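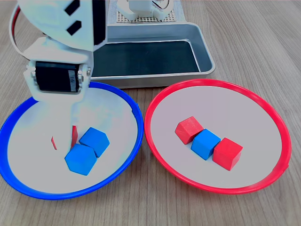

M. Zacharias
Research associate, Firach Project on Tabletop Sorting
Section revised 14th April

3. Materials and layout

3.1 The plates

I spent far more time on the plates than I ever planned to, so I'm going to give them a proper section. Readers who only want the sorting results can skip to Section 4, but most of the questions I got after the May workshop were about the dishes, and I'd like to have the answers written down in one place!

The task is simple to say out loud. There are red cubes and blue cubes, there's a plate with a red rim and a plate with a blue rim, and the cubes should end up on the plate that matches. What I wanted was a target that carries its own label. In the earlier Skandasov layout we had plain white plates with a colored paper square next to each one, and the squares slid around, got covered by a cube, or simply went missing between sessions. A rim can't wander off like that. It also goes all the way around, so there's a bit of the color showing from nearly any side of the table, even when something is in the way.

The inside of the plate is a different story. I wanted it pale and plain in both plates, so a cube of either color would stand out the same way against it. We did try fully colored dishes for a short while (red on red is just miserable to look at, and blue on blue was worse under our lights). The price we pay for the pale inside is glare. With the lamps turned up, the floor of the blue-rimmed plate goes very bright, and anything white near it tends to melt into it. The blue cubes hold up well in that light. The red ones do too, as long as enough of the cube is showing.

I left small marks and differences in the dishes alone. The red-rimmed one has a little notch in its rim, and I've grown fond of it, because it tells me at a glance which way the plate has been turned. I don't use it for anything in the analysis.

3.2 The cubes

The cubes are close to one another in size and have a matte surface. Shiny blocks were fine for color but they picked up reflections of the rims, and then I'd be sitting there arguing with myself over whether a pinkish side was a red cube or a blue one next to a red plate. Matte ended that argument.

What I hadn't thought through was touching. Put two cubes on a plate and they'll sit apart quite happily. Add a couple more and they start to lean into a cluster, corner to corner or side to side, and a cluster is a much harder thing to sort than the same cubes spread out. My first draft of the protocol said only "mixed cubes on the red-rimmed plate," and that one line covered everything from a neat scatter to a tight little heap. I went back and coded the starting arrangement for all 2742 layouts in the set, using 11 arrangement codes. It took ages. Of those layouts, 532 went into the code I call "mixed cluster," where cubes of both colors are touching, and that's the code I'd point to first if someone asked me where the interesting cases live.

Touching matters at the other end as well. Two blue cubes on the blue-rimmed plate count as sorted in my coding even if they meet at a corner. I never asked for tidy spacing on the target plate, and I didn't want to start grading neatness halfway through. Ritell, which was the layout before this one, did ask for spacing, and comparing the two sets on that point wouldn't be fair to either.

3.3 Where things sit on the table

The tabletop has a light wood grain. I kept it bare under the plates (a cloth looked nice and wrinkled constantly). The two plates are set near each other on the left, close enough that from some viewpoints one rim overlaps the other. I've been asked whether that was a mistake, and no, I like it. Kitchen tables are crowded, and dishes end up in front of other dishes all the time. If a sorting task only works when every plate has its own private patch of table, I'd rather know early.

The metal tray goes on the right. It has rounded corners, sloped sides and a black lining at the bottom, which gives both cube colors a dark ground to show against. In the layouts reported in this section the tray is no part of the goal. It's there as a tempting third place to put things, and a cube that lands in it is coded "off target" whatever its color. I reviewed 75 layouts a second time with the tray in mind, mostly to check that I'd applied that rule the same way at the end of coding as I had at the start, and I fixed the few I'd gotten wrong.

Figure 2. Red and blue cubes grouped on the red-rimmed plate, with the blue-rimmed plate behind it and the empty tray to the right.
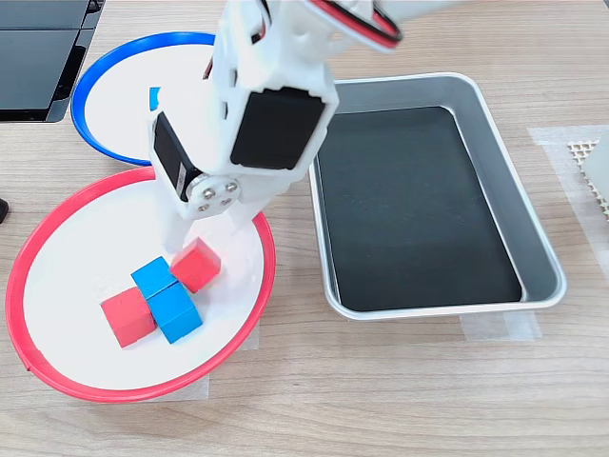

3.4 What counts as a finished table

A table is finished when every red cube rests on the red-rimmed plate and every blue cube rests on the blue-rimmed one. Resting means the cube sits inside the rim and nothing is holding it. Cubes leaning on the rim gave me trouble, and I ended up coding those separately; they're listed in Appendix B along with my notes on each.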